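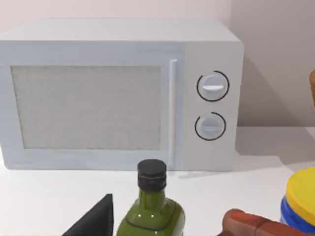

La empresa de reparaciones Grurar abrirá en agosto un servicio de recogida y arreglo de pequeños electrodomésticos en Clolmont. El servicio se llama Misatlow y funcionará en colaboración con las tiendas Kettani, que van a recibir los aparatos en sus mostradores. Los vecinos podrán llevar microondas, batidoras, planchas, tostadoras, cafeteras y aspiradoras de mano, con independencia de la marca y del lugar donde fueron comprados.

Según la nota que ha publicado la empresa, el diagnóstico costará 20 euros, y esta cantidad se descuenta de la factura si el cliente acepta el presupuesto. Si no lo acepta, puede recoger el aparato en el mismo mostrador donde lo dejó o pedir que se envíe al reciclaje, en este caso sin otro gasto. El presupuesto llegará por mensaje de texto o por correo electrónico, y el cliente tendrá una semana para contestar.

Grurar ya ofrecía un servicio parecido para lavadoras y frigoríficos, siempre con visita a domicilio. Para los aparatos pequeños este sistema resultaba demasiado caro: el desplazamiento del técnico costaba muchas veces más que la pieza. Con Misatlow, los aparatos viajan juntos dos veces por semana al taller que la empresa tiene a la salida de Clolmont, en la carretera del polígono, y vuelven por el mismo camino.

La empresa hizo una prueba durante la primavera, en una sola tienda y sin publicidad. En este periodo entraron unos 200 aparatos. La mayor parte eran cafeteras, seguidas por los microondas y las planchas de vapor. Grurar no ha publicado cuántos se pudieron arreglar, pero explica que las averías más frecuentes fueron sencillas: un fusible, un cable dañado en la entrada del enchufe, una junta de goma endurecida por la cal. En los microondas se repetían dos problemas, el plato que deja de girar y el cierre de la puerta que no hace contacto.

Sobre este último aparato la nota contiene una advertencia. Los técnicos piden a los usuarios que no abran la carcasa de un microondas en casa, tampoco cuando está desenchufado, porque el condensador puede conservar una carga peligrosa. Recomiendan también no usar el horno si la puerta está torcida o si la rejilla de la ventana tiene algún golpe. En cambio, hay cosas que sí puede hacer cualquier persona antes de llevarlo a la tienda: limpiar el aro de ruedas debajo del plato, probar otro enchufe y mirar si la tapa interior, la que protege la salida de las ondas, está quemada o tiene restos de grasa.

El taller de Clolmont tiene en su almacén 1.000 referencias de piezas para aparatos pequeños, una parte de ellas recuperadas de modelos que ya no se fabrican. Cuando una pieza no se encuentra, el cliente recibe un segundo mensaje con el plazo estimado, y puede cancelar la reparación sin pagar más que el diagnóstico. Las piezas usadas tendrán un precio menor y se indicarán siempre como usadas en la factura. La garantía será de seis meses en los dos casos — la empresa había anunciado al principio tres meses para las usadas, pero ha cambiado esta condición después de la prueba.

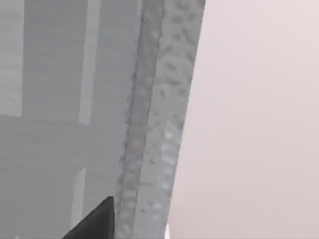

*Superficie gris con relieve irregular, vista de cerca.*

La cadena Kettani tiene cinco tiendas en la comarca y en todas habrá un mostrador del servicio, con el mismo horario que la caja. En la tienda del centro se podrá además entregar aparatos desde las ocho de la mañana, una hora antes de la apertura, por la puerta lateral. Kettani no cobra comisión a los clientes. Las dos empresas no han querido comentar los términos de su acuerdo, que tiene una duración inicial de un año.

Para entregar un aparato no hace falta el recibo de compra. Sí se pide que esté limpio y vacío, con todos los accesorios que tengan relación con la avería: el plato y su aro en un microondas, la jarra en una batidora, el depósito en una cafetera. En el mostrador se pone una etiqueta con un número y el cliente se queda con la mitad inferior. Sin esta mitad también es posible recoger el aparato, pero entonces hay que presentar un documento de identidad.

No se aceptarán aparatos con batería hinchada, ni los que hayan estado en un incendio, ni los calefactores de aceite. Los televisores y los ordenadores quedan fuera por el momento. La empresa estudia añadir las máquinas de coser, que varias personas llevaron a la tienda durante la prueba sin que estuvieran en la lista.

El ayuntamiento de Clolmont participa con una ayuda limitada. Los hogares que reciben el bono social de electricidad no pagarán el diagnóstico, hasta un máximo de dos aparatos por año. El dinero reservado para esta ayuda alcanza para 1.000 diagnósticos, y cuando se termine se decidirá en el pleno si se amplía. La solicitud se hace en el propio mostrador, con la última factura de la luz.

El punto limpio municipal seguirá funcionando como hasta ahora. Una parte de los aparatos que llegan allí están todavía en buen estado, según el ayuntamiento, y por eso se ha colocado en la entrada un cartel con la dirección de las tiendas. Grurar no podrá retirar aparatos del punto limpio para obtener piezas, una posibilidad que la empresa había pedido y que la normativa local no permite. Sí podrá usar las piezas de los aparatos que los clientes dejen en el mostrador para reciclar, siempre que firmen la cesión.

Los tiempos de espera son la principal duda de los usuarios. En la prueba de primavera, las reparaciones sencillas se entregaron en nueve días como media, un plazo que la empresa considera largo y que atribuye a que solo había un transporte por semana. Con dos transportes espera bajar a seis. En las semanas de más calor, cuando el taller recibe muchos ventiladores, el plazo puede ser mayor.

Las tarifas estarán expuestas en las tiendas y se podrán pedir también por teléfono. El cambio de un cable de alimentación, por ejemplo, tendrá un precio cerrado para todos los modelos. En las reparaciones de microondas el precio dependerá de la pieza, y el taller no hará presupuesto cuando el coste pase de la mitad del valor de un horno nuevo similar, salvo que el cliente lo pida de forma expresa.

El servicio se pondrá en marcha primero en la tienda del centro y en la de la estación. Las otras tres lo tendrán a lo largo del mismo mes, cuando termine la instalación de las estanterías para guardar los aparatos.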